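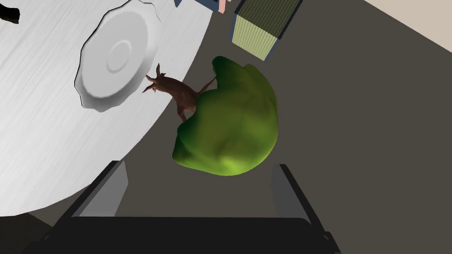 瓦涅克在系统里的职务是“运营连续性分析员”，工号末尾两位是夜班代码。奥伦赌场酒店停业的第九个晚上，他仍按原排班二十三点到岗，在签到页上填了名字，在“当班人数”一栏填了2。另一个人是设备科的值守，在地下二层，两人通过内线联系。

达尔坦波特港务局的通告是上周下发的：国际客轮暂停靠泊，复航时间另行通知。奥伦的客源里，乘船抵达的占大头，坐大巴从内陆来的只占零头。通告生效后的第一个周末，主厅开了四张台，到星期六凌晨两点只剩一张台有客人，那位客人在等他的妻子退房。次日管理层宣布博彩区域停业，客房区保留一个楼层，供滞留旅客使用。

停业在规程里属于“二级状态”。规程是金特拉公司编的，奥伦买了使用权，每年续一次。二级状态下，筹码全部入库，台面覆布，轮盘转子拆下装箱，老虎机断主电、留监控电。瓦涅克的工作是每两小时核对一次监控电读数，将偏差超过阈值的机位列表，发给设备科。这项工作本来由软件完成，但软件的授权按营业日计费，停业期间自动挂起。

二十三点十分，他打开读数页。东厅正常，西厅正常，高额厅有一台机位读数为零。他拨了内线。

“高额厅，靠柱子那台。”

“零是断了还是没传？”

“页面不区分。”

“那我上去看。”

十七分钟后值守回电，说插头是好的，传感器的线被地毯压条夹住了，已经重新走线。瓦涅克在备注栏写：线缆受压，已处理。读数恢复。

凌晨一点，第二轮核对，无偏差。

一点以后没有什么事。他调出滞留旅客的登记表，把房号和餐券数对了一遍。表里有一位莫洛达德来的退休会计，登记了一个人，领的餐券却是两份。前几天的备注解释了原因：他早餐不吃，攒到晚上用。规程没有关于餐券能否跨餐使用的条款。前台按可以处理，瓦涅克也没有改。

这位会计一点四十分给总机打来电话，总机夜间转到瓦涅克的桌上。

“我想确认一下，”对方说，“我存在你们柜台的130，是按筹码算，还是按现金算？”

瓦涅克查了账户。停业前一天二十一点零六分，客人在账房存入面值合计130的筹码，没有兑现。按规程，二级状态下未兑筹码转为负债，记在一个单独的科目里，复业后凭单兑付。

“按筹码算，”他说，“复业后可以兑成现金，面值不变。”

“如果不复业呢？”

“那适用三级状态。”

“三级状态怎么算？”

瓦涅克翻到三级状态那一章。条款写的是由清算方另行公布兑付办法。他把这句话照原文念了一遍。

电话里停了一会儿。会计说，他在莫洛达德的渔业合作社做了三十一年账，这种句子他自己也写过。

“您需要我登记一次咨询吗？”瓦涅克问。

“登记吧。”

他登记了。咨询类别的下拉菜单里没有合适的项，他选了“其他”，在说明里写：客人询问停业期间筹码性质，已答复。系统要求填写客人满意程度，该项必填，他空着提交，被退回，又填了中间值。

三点，第三轮核对。西厅有两台机位读数偏高，超出阈值不多。他再拨内线，值守说那是除湿机接在了同一回路上，海边的厅不除湿，牌会翘。瓦涅克问除湿机是否已在规程中列明。值守说没有，是他自己推过去的。

按流程，未列明的用电设备应当撤除，或者补一份申请。申请需要部门主管签字，主管随最后一班船走了，眼下在海峡对岸隔离。瓦涅克考虑了几分钟，把那两台机位的阈值上调了一格，在变更理由里写：季节性湿度补偿。

页面转为正常。

四点多，港口方向有汽笛声。他起身去走廊尽头的窗口看了一下。泊位灯亮着，一条拖轮在移动浮标，没有客轮。他回到座位，在日志里记了时间，事由一栏写“无关”，随后想到日志会被金特拉每季度抽查，抽查员会问无关的事项为什么入日志，便把这一行删了。系统保留了删除记录。

五点，第四轮核对，无偏差。

五点二十分，会计又打来电话，问早餐几点开始。瓦涅克说六点半，在二楼，需要出示餐券。会计说他今天想吃一次，问昨天没用的那张还算不算。

“算。”瓦涅克说。

他在登记表里把那一行的备注改成：早餐恢复。然后开始写交班单。停业天数一栏由系统自动生成，数字是8。他核对了一遍，系统从第一个完整停业日起算，他自己从公告当晚起算。他没有改动系统数字，在旁边手写了9，签名，把单子放进接班人的格子里。接班人的格子里还有前两天的单子，没有人取走。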